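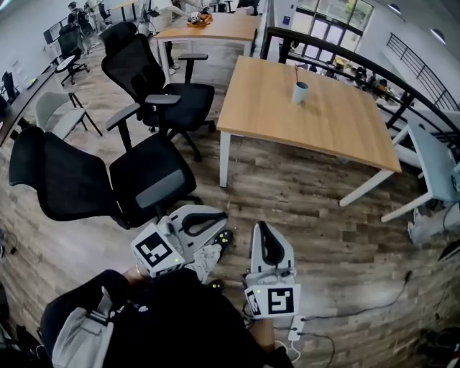

Wood-plank floor, Dristholm

I'm Zuweira and I run the sample desk at Plornia, where we put logos on pens, mugs, umbrellas and pretty much anything else a client can dream up. Orders have gone a bit mad (400 tote bags for Laryea alone!) and I need someone to join me and Brunello.

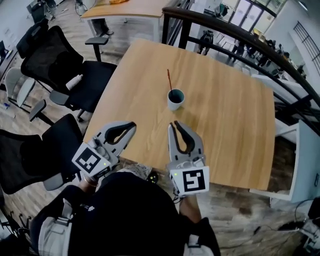 What you'd be doing

Checking artwork, chasing suppliers, packing samples and ringing clients when their logo simply won't fit on a keyring. It's 2 days a week to start with - more in September if you fancy it.

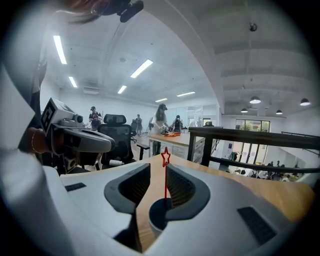
Red star wand

You don't need to have worked in promo gifts before. A good eye for colour and a friendly phone manner will do me nicely.
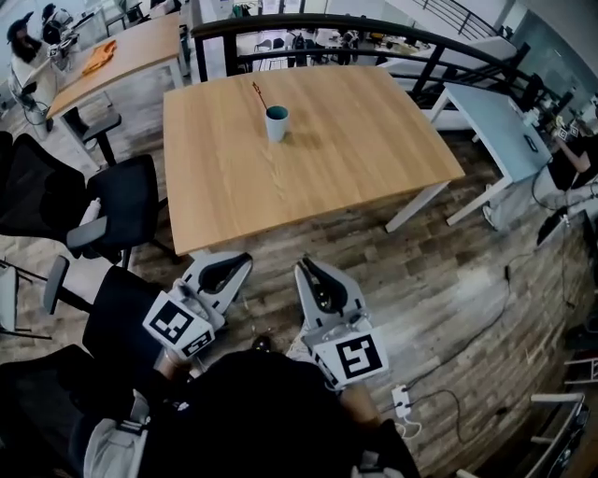
Clients can be very particular about colour, so I'd love someone who enjoys that side of things. A cup that's pale blue-grey outside and dark teal inside, like this one, needs a print colour that suits both. Fancy it? Send a short note to Zuweira Ofori at Plornia - no long CVs, please.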